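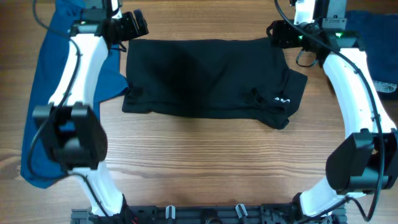

Reading time: 4 min

Gorkora Fabric Shaver, Two Months In

I bought the Gorkora in November after my gray cardigan got bad enough at the elbows that I stopped wearing it outside the house. I had been using a pumice-style sweater stone before that. The stone works on thick wool but it's slow, and it leaves crumbs everywhere.

The shaver is a little bigger than a computer mouse, with a round metal screen at the front and a bin at the back for the lint. It charges by cable. A full charge gave me 92 minutes of run time, which I measured once by leaving it on next to the kitchen clock. There are 2 speeds. I use the low one for nearly everything.

On the cardigan it did very well. I laid each sleeve flat on the table, smoothed it with one hand and moved the shaver in small circles. Both elbows and the underarms were done before my coffee was cold. The color looks darker where the pills came off, so I ended up doing the whole front to even it out.

Cotton is less impressive. Old T-shirts come out somewhat better, mostly under the arms, but the fuzz on washed cotton is short and the screen slides over a lot of it. Dark shirts show the most improvement. Fleece was a mixed bag. It took off the matted bits on a blanket and clogged four times doing it.

My neighbor Gunārs Dzene has the Jutemard, which costs less and runs on batteries. We tried them side by side on a wool scarf of his. The Jutemard is louder and the bin is tiny, but it cut just as close. If you only do a couple of sweaters a year I would get that one.

Things I don't like: the bin lid is stiff and pops open suddenly, so empty it over the trash. The cleaning brush has no place to clip onto the body and I have lost mine once already. The power switch sits right where my thumb goes. Replacement blades are sold in pairs, and the manual says to change them after 2,000 minutes of use. I'm nowhere near that.

Stay away from loose knits. I snagged a thread on a Liepiņa shawl with an open stitch, and the hole is small but it's there. Buttons and seams need some care too.

I would buy it again for the wool alone. Four stars out of five.

Next month I'm looking at the Dallis drying rack.

We use cookies to remember your settings. Accept | Manage

Contact | Copyright, all rights reserved | Back to top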